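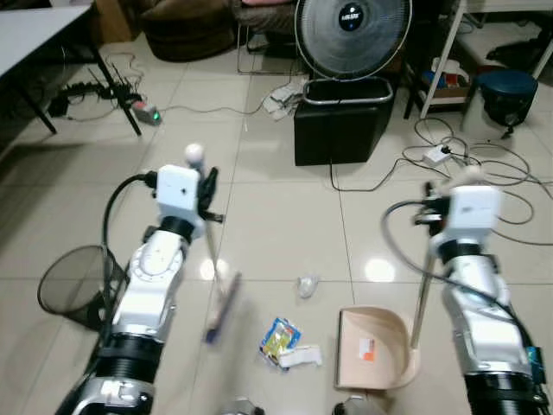
Sweeping a Tile Floor Without Chasing the Same Wrapper All Day

I know, I know, sweeping. You've been doing it since you were tall enough to hold the handle, and so have I, and for most of those years I did it badly. We moved into our place in Corkau with over 900 square feet of light tile, every inch of it showing every crumb, and I had to learn all over again. So consider this Floors 101, and feel free to skip the parts you already know (I'll never find out).

Start with the big stuff

Snack wrappers, crumpled paper, bits of clear plastic, the bottle that rolled away – deal with those before you think about dust. You can bend down for them if your back is in a good mood, but a small broom and a dustpan with a handle will do the job nicely too. Set the pan flat on the tile with the lip toward the litter, hold it still, and bring the trash to it in short strokes.

Short is the word I'd underline. A big swing feels satisfying, but a candy wrapper weighs next to nothing and it will sail right past the pan and under the nearest table. Keep the bristles touching the floor the whole way, and slow down for the last few inches. If a wrapper keeps sliding up against the lip and refusing to go over, tip the pan forward just a hair so the edge sits tight against the tile, then give one gentle push from behind.

Clear plastic is the sneaky one. On a pale floor you can look straight at it and miss it. I crouch down and look across the floor toward the window, and the shine gives it away every time. My knees complain about this, but it beats finding the thing with a bare foot at six in the morning.

Bring the wastebasket along

For years I carried a full dustpan across the room to the kitchen, dribbling a little trail behind me as I went, and then swept up the trail, and then carried that across the room. Just bring the basket! Put it off to the side of your sweeping arm, close enough to reach but out of the path of the broom.

A mesh basket is light and easy to move, and I'm fond of them, but the fine dust will go right through the holes. Either line it with a bag or keep it for paper and wrappers and empty your dust somewhere else. I learned that by lifting mine and finding a gray ring on the floor I had just finished.

Which way to go

Begin at the edges and work toward the middle. With tile, I like to sweep at an angle to the grout lines for the first pass, so I'm not pushing everything neatly down into them. Then for the second pass I follow the lines with the tips of the bristles and pull out whatever settled there. It sounds fussy when I write it down, but it takes no time at all once you're moving.

Make a few small piles and pick up each one as you finish it. One giant pile in the center of the room looks impressive right up until a child, a dog or a breeze comes through.

Mind the fan

Speaking of breezes. Turn the fan off before you start, and give the blades time to stop. A fan on the floor, or on a low base, can undo your work faster than any toddler. While it's off, wipe the grille with a barely damp cloth (unplug it first, please) and sweep around the base, where the fluff likes to gather. If you can slide the whole thing over a foot or two, even better. Then sweep the spot where it was standing and put it back when the last pan has been emptied.

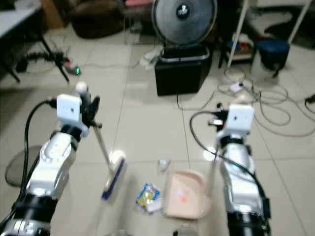

A reader in Novlow wrote to ask about that stubborn little line of dust that stays on the floor no matter how many times you back up the dustpan. She has tried three different pans, she says, and the line always wins. Should she just give in and sweep it under the rug?

Well, I won't tell if you do! But try this first. Dampen a paper towel, wring it out well, fold it once and lay it down right over the line. Press, slide it toward you, and pick up the whole business in one go. It also helps to turn the pan a quarter turn between tries, so you're coming at the line from a new side. And run your finger along the lip of the pan. If it's chipped or has dried gunk on it, it can't sit flat, and dust will slip under it forever. A soak in warm soapy water takes care of the gunk. A chip means it's time to go shopping.

The corner with all the cords

Every room has one. Mine is under the desk, and it used to be a regular bird's nest of black cords with a power strip somewhere in the middle. A broom is no help in there. The bristles catch, you tug, and something important shuts off.

What works for me is picking up the slack first. Gather the loose loops, hold them with a soft hook-and-loop tie, and set them up on something if you can. Then take the small brush and coax the dust out toward open floor, where the pan can get at it. Keep water and wet cloths away from the strip, of course. I do this corner about once a month and pretend not to see it in between.

Looking after the broom

– Hang it up, or stand it on its handle end. Bristles left squashed against the floor will bend and stay bent.
– Comb out the hair and threads with an old wide-toothed comb, over the trash.
– Wash plastic bristles in a bucket with a drop of dish soap, shake them well outdoors, and let them dry all the way before the next use.
– Rinse the dustpan while you're at it. Anything sticky in there will hold on to dust, and you'll be tapping and tapping to get it out.

If there's a sticky spot on the tile itself, leave it alone until the sweeping is done. Then lay a warm, damp cloth over it, go pour yourself some coffee, and wipe it up when you come back.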